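4. What people call a printed flower

By this point I had a box of transcripts and a growing worry that I'd asked the wrong question. My opening prompt in every interview was "Tell me about the flowers in your home," and I meant the printed ones – wallpaper, curtains, oilcloth, bedding, the lot. A good half of the people I sat down with in Fendton started telling me about their houseplants. I let them. It made for long tapes and some very nice cups of tea, and it also gave me the first thing worth reporting in this section, which is that people have quite different vocabularies for the flowers they water and the flowers they wipe down.

Ask somebody about a live plant and you get a name, even if it's the wrong one. Ask about a pattern and you get a color, a size, or a relative. "The pink ones." "The big ones." "Grandma's ones." I coded 325 separate mentions of printed flowers across 20 households, and most of them contained no plant name at all. The three names that did come up again and again were rose, daisy and tulip, and rose was doing an enormous amount of work. Peonies were roses. Camellias were roses. One very ruffled poppy on a shower curtain in Wondanlow was a rose to everybody in the house except the eight-year-old, who said it was a cabbage and would not be moved.

I should say something about outlines, because they turned out to matter more than I'd planned for. A flower printed with a dark line around it got talked about as a drawing ("whoever drew that") and a flower printed in soft color alone got talked about as a background ("it's just flowery"). The same person would switch between the two ways of talking while walking from one room to the next. I didn't have a category for this in my first coding sheet, so I went back and recoded everything, which took me most of May.

Size pulled in the same direction. Large repeats invited people to pick out one bloom and stick with it, and they would often have a favorite, usually close to where they sat. With small repeats they hardly ever did this. Surface comes into it too, and I find it hard to pull apart from size, since big prints tend to go on walls and little ones on things you sit, sleep or play on. Figure 2 has one of each kind of surface, a wall and a play mat.
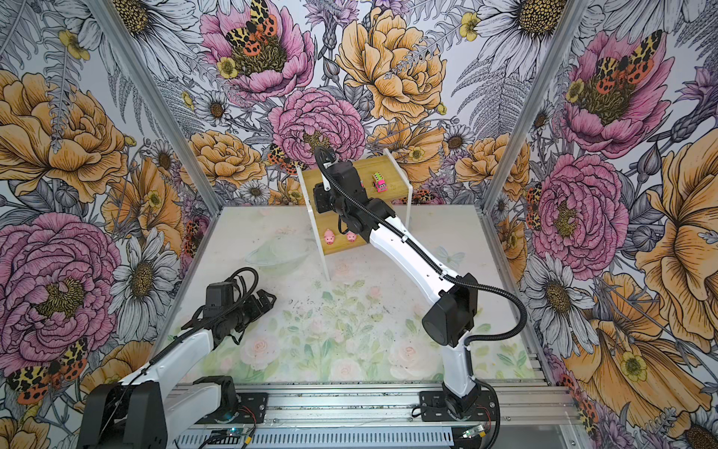

Figure 2. Floral prints on two surfaces: wall panels with large peonies in black outline (first picture), and a play mat in soft pastels (second picture).
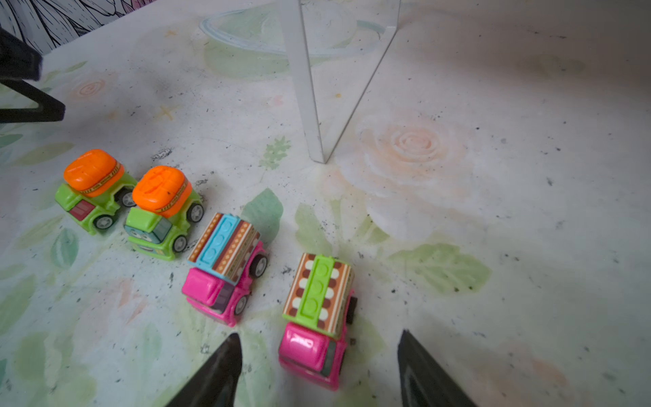 Rosine Maillard thinks I'm giving the outline too much credit. Her point, made in a long and generous set of notes on an earlier draft, was that people say "whoever drew that" about any pattern they paid good money for, and that I should check price before I start building theories on ink. Fair enough! I did go back and ask. Eleven households couldn't remember what they'd paid for anything, and the others remembered only the bargains. So I can't rule her reading out, and I've softened the claim in the opening section to leave room for it.

There's a second objection I take more seriously, and it has to do with where the words come from in the first place. Shops name patterns. The sample books I looked through at Gresach had a name on every page, and some of those names had clearly gone home with the paper. One couple called their hallway "the Leclerc" after the range it came from and seemed surprised when I asked which flower it was. They had walked past it every day for years and had never needed to know. To them it was the Leclerc, in the way a sofa is the sofa.

I don't want to treat answers like that as failures of observation. When I asked the same couple to describe the hallway with their eyes shut, they did it beautifully: where the seam showed, which stem ran behind the light switch, how one leaf near the door looked like a duck. They knew the paper as a place and had very little use for it as botany. Asmaa Tahiri suggested I call this "resident's knowledge," and I've borrowed the term for the rest of the paper with her permission.

Two practical notes for anyone trying the same kind of interview. Do it in the room with the pattern, since people recalling a print from the kitchen table will nearly always shrink it. And leave the flower book in the car until the end. I brought mine in too early at one house in Wondanlow, and after that every answer came with a glance at the cover and a little apology for not knowing the Latin. I've kept that transcript out of the counts, although I do quote from it in Section 5, where the talk turns to curtains and to the question of who in a household gets to choose them.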